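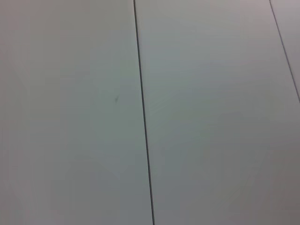
## Plaltiveck open day: notes on the panel line

The Plaltiveck works opens to visitors one afternoon in March. I booked for the 14:00 tour because I am replacing the wall linings in a utility room and wanted to see how flat-faced panels are made before ordering any. Safety shoes are lent at the gate, in whole sizes only.

The tour starts at goods-in, where sheet stock is held for 9 days before cutting so that it settles to the humidity of the hall. Stacks are supported on bearers at equal centres. A stack on uneven bearers takes a set, and the bow is still there after facing.

Cutting is done on a single beam saw. Offcuts wider than 80 mm go back into a rack by the operator's station and are used for edge strips. Anything narrower goes to the boiler. The saw was stopped for a blade change during our visit, so we saw the setting procedure and very little cutting.

### Joints

Most of the questions were about joints. Plaltiveck sells two systems:

- **Inia** – square edge, open joint, fixed from behind on rails. Panels lift off singly.
- **Moldovan** – tongued edge, closed joint, fixed in sequence from one end. Removing a middle panel means starting from the end of the run.

An open joint shows a dark line whatever the panel colour, and on pale finishes the line is the first thing the eye finds. If it is not parallel to the door frame, it will look wrong from across the room. The guide recommended setting out from the most visible vertical and leaving the cut panel for a corner.

The display wall in the visitor area is 308 cm long and uses the Inia rail. I took one panel off and put it back without tools. The lower clip was stiff.

### Finishing hall

Facing adhesive is supplied by Sunuvness and applied by roller. Pressed panels rest for 20 hours before trimming. We were kept behind a painted line here and the extraction was loud enough that half of the explanation was lost – a printed sheet would have helped.
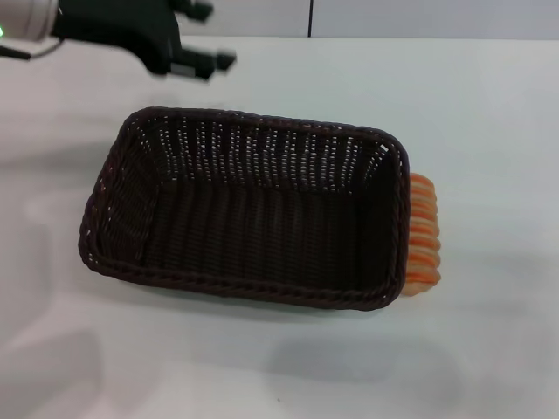
One visitor objected that the open joint collects dust, and that in her own kitchen she had ended up running a soft brush down every gap each month. The guide accepted this and said the closed joint was the better choice near a hob. He would not recommend filling an Inia joint with sealant, as the panels can then no longer be lifted off singly.

Prices are not given on the tour. Samples can be collected from the desk by the exit until 16:30, one per finish. The car park is unsurfaced and drains badly at the lower end.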